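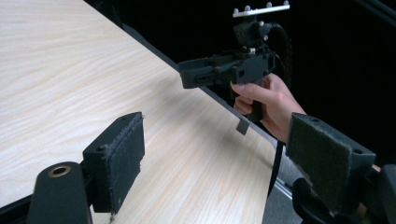 Sorting Winter Hats: Our Term Project

We wanted to know which way of storing knit hats makes them easiest to find again on a cold morning, and we had a great time finding out! Our setup was small: one light wood-grain table, baskets, and 51 hats lent by classmates over February. We tried folding, rolling and laying flat.
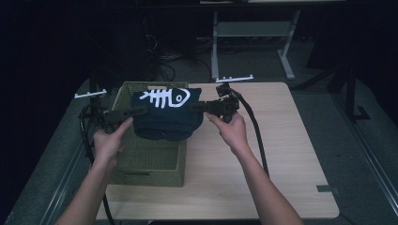 Department of Home and Textile Studies, Heldale

The fish-skeleton beanie was everyone's favorite. It is navy with bold white bones, so it made a perfect test piece for the olive-green basket. Held out flat over the rim, the whole fish shows from tail to eye, and we loved that.

Flat storage won in 19 of our trials, mostly with printed hats. Plain ones did just as well rolled (and they take up less room!). Next term we want to try scarves, and gloves if we can keep the pairs together.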